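Rice with a crust, and why I can't stop making it

February 5, 2025

I have made tahdig 18 times since New Year's and I'm not even a little bit sorry. My freezer is full of stew I cooked purely so there would be something to put next to the rice. My neighbor has started leaving my containers on the mat, washed, with the lids on, and I take that as a request.

If you haven't had it, tahdig is the golden, crunchy layer at the bottom of a pot of Persian rice. You parboil the rice, drain it, pile it back into a hot oiled pot, cover it and let it steam while the bottom fries itself into a crust. Then you flip the whole thing onto a plate and hold your breath. That's it! It's rice, oil, salt and nerve.

I learned it from Mahsa Ansari, who taught an evening class back in July in the room over the Dehghan bakery. There was one burner between two people and the windows didn't open, so we were all bright red by the time the rice went in. She cooks without a timer. She listens. She'd wander past a pot, tip her head toward it and say "not yet," and then ten minutes later say "now, now, now" and everybody would scramble for plates. Mine came out in three pieces that first night and I ate all of them standing up.

So what have I figured out since then? A few things, some of them the hard way.

Rinse the rice more than you think you should. I used to do two rinses and call it good, and I was getting a gluey middle every time. Now I keep going until I can see my fingers through the water, and then I soak it in very salty water while I do something else (usually the onions, sometimes the crossword). The long soak made a bigger difference than any pot I've bought.

About pots. I own a Ninier nonstick, medium size, with a slightly wobbly handle, and it does a beautiful job. I also tried my grandmother's old enamel one because I wanted it to be the romantic answer, and I had to chisel dinner out of it. Use the nonstick!

Drain the rice earlier than feels right. The grain should be soft on the outside with a bit of bite left in the center. If it tastes ready to eat, it's too late and you'll end up with pudding in a crunchy shell, although I will say my nephew preferred that one.

Then there's the bottom layer, and this is where I get carried away. Plain rice with saffron and a spoon of yogurt stirred through is the classic, and it's the one I'd hand to anyone who was nervous. Potato slices are the most forgiving. Flatbread is quick and shatters in the best possible way. I tried sweet potato last week and it went from pale to black while I was looking for a spatula, so I need another go at that with the heat down. Lettuce is apparently a thing too, and I am saving it for a weekend when I feel brave.

Saffron deserves its own paragraph. Grind it with a pinch of sugar, put it in a small cup, drop an ice cube on top and walk away. As the ice melts the color comes out slowly, this deep orange red that smells like honey and hay. I used to pour hot water over it and that works fine, but the ice way tastes rounder to me and I love checking on it. A little goes far. I bought a tin in the fall and I still have more than half.

Wrap the lid in a dish towel so the steam doesn't drip back down. Tie the corners up on top, well away from the flame. High heat for the first few minutes, until a wet finger tapped on the side of the pot sizzles, then low, low, low for 45 to 50 minutes. When it's done, set the pot in an inch of cold water in the sink. It hisses like mad and the crust lets go. Then plate on top, both hands, deep breath, over it goes.

I still get butterflies at the flip. Last Sunday's dinner for my book group (we were supposed to be discussing Plultura and got as far as chapter two) came out in one perfect amber disk, and six grown women cheered at a plate of rice.

Next up is the sour cherry version. I found a jar at the market on Gutenton Street and it's been in the fridge door ever since, being looked at. The worry is all that sugar near the bottom of the pot, so I'm going to keep the cherries in the upper layers
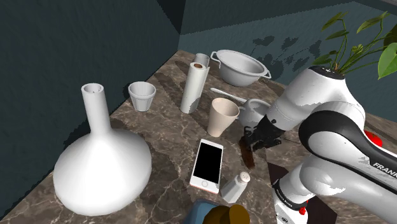 and use plain potato underneath, sliced a bit thicker than usual. If the syrup runs down anyway, well, caramel potatoes. I'll report back, and if any of you have made it with frozen cherries please tell me how you kept the rice from going purple all the way through.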